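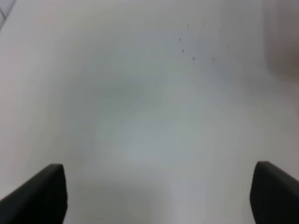
Why do crumbs and specks show up so clearly on a pale table, asks Clifford Doucette, when the dark table in his kitchen always looks clean? The dark one is probably just as dusty. Your eyes notice a speck when its color is different from the color behind it. A small dark speck on a pale gray-white surface stands out right away. Put the same speck on a dark brown table and you might wipe past it ten times. This difference is called contrast.

Where do specks come from?

All sorts of places. Some are bits of food, like pepper or burnt toast. Some are soil that came in on shoes. Pencil lead breaks into tiny pieces when you press hard. Dust is a mixture - cloth fibers, skin flakes, pollen and grains of sand. A grain of sand can be less than a millimeter wide, and there are 1000 millimeters in a meter.

Is it a speck or a mark?

Sometimes a dot is part of the surface. It could be a scratch, a stain or a printed spot. Looking won't always tell you. Try this:

Touch the dot gently with a dry fingertip. A loose crumb will move or stick to your skin.
If it stays put, wipe it once with a damp cloth.
If it is still there, it may be a stain. Ask a grown-up before you scrub, as rough pads can scratch.

How to wipe up crumbs

Fold the cloth into a flat square. Start at the far side and pull toward you in long strokes, with your other hand cupped under the edge of the table. Mwanaisha Mabula wipes in circles and says it's faster, but circles tend to push crumbs back where you started. Shake the cloth over the trash can, then rinse it and hang it up to dry.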